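13 September 2025, bench notes, gripper swap

Second go with the Skovel fingers on the right arm today, and I'm writing it up while I still remember which setting was which. Short version: I like them more than I did last time, but I'm not ready to take the Cundum set off the shelf and throw it in the spares box yet.

What I wanted to know was whether the narrower fingers can manage mug handles without me nursing them in every time. The Cundum ones are fine on anything with straight sides, and they're hopeless on a handle unless you come at it dead square (we've all watched that particular slow disaster). So it was the washing-up layout again - mugs, tub, paper cup, foil tray, the lot - and nothing clever in the controller. Same Kerkar box, same teleop gains as before, only the finger offset changed.

First hour was lost to that offset, of course. I'd typed in the old length and the arm kept stopping short of everything by the same annoying bit. Went round the cabling twice before I thought to look at the config file. If you're reading this because your arm is stopping short, look at the config file first!

Once that was sorted I started at 165 mm/s for the approach, then pushed it up to 200. At 165 it feels a bit sleepy but you've got time to correct the wrist. At 200 the last joint has a wobble when it pulls up, and with fingers this thin you see every bit of it at the tips. I put the Dai filter on to calm it down and it helped, though it makes the whole arm feel like it's moving through treacle and I found myself over-steering to make up for it. Left it off for the later runs.
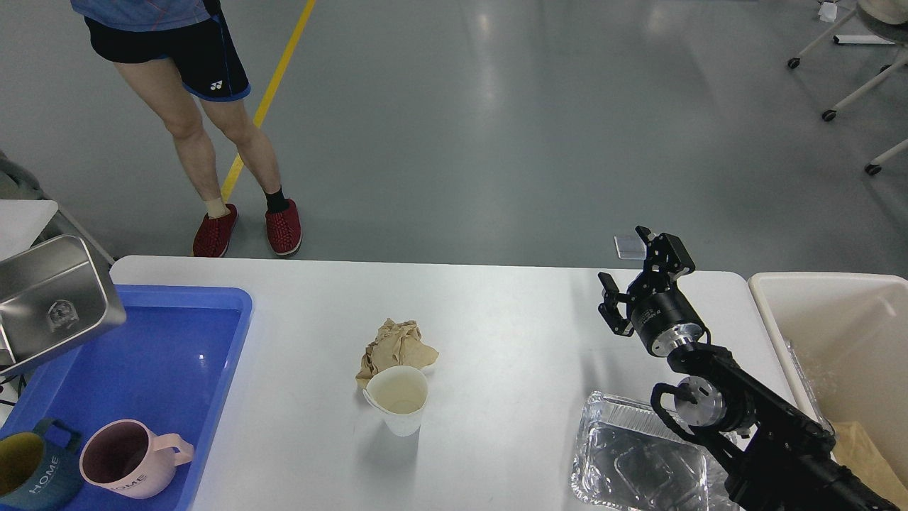 Fingers open, right arm, with the cup and paper towel within reach.

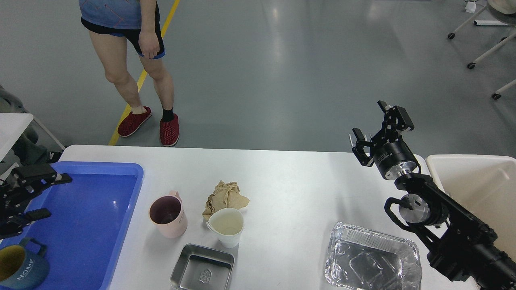
Is it worth changing the fingers over if you mostly handle cups and mugs? For handles I'd say it's worth the bother, but for plain paper cups the wider Cundum fingers are still kinder, because they spread the squeeze and don't dent the side so easily.

I did 21 handle grabs with the Skovel pair and I've put the log in the shared folder with the settings in the file name, so please don't rename it. The good ones nearly all came from above and slightly to one side. The bad ones were me getting greedy and going in flat, where one fingertip goes through the handle and the other catches the rim, and then you've no choice but to open up and back off. I don't think that's a fault in the fingers. Wider opening would help, and I might have a look at whether the stop screw has any more travel in it.

Force limit is the other thing. The Kerkar default is set at 3,000 counts, far too keen for a paper cup, and I'd forgotten it goes back to default whenever you restart the controller. So now there's a line in the start-up script that sets it low and prints it on the screen in capitals. Rude, but it works.

Head camera was good enough for all this, by the way. I do lose the fingertips a bit against the foil tray when the lights catch it, black on shiny ought to be easy but the glare is all over the place. Would a bit of matt tape on the tips be daft? Going to try it.

Still to do: run the same grabs with the Cundum fingers so there's a fair comparison, see about the stop screw, and order another pair of Skovels before the December shutdown if the left arm is going to get them as well. Oh, and the small hex key is in the drawer under the Kerkar box now, please put it back there.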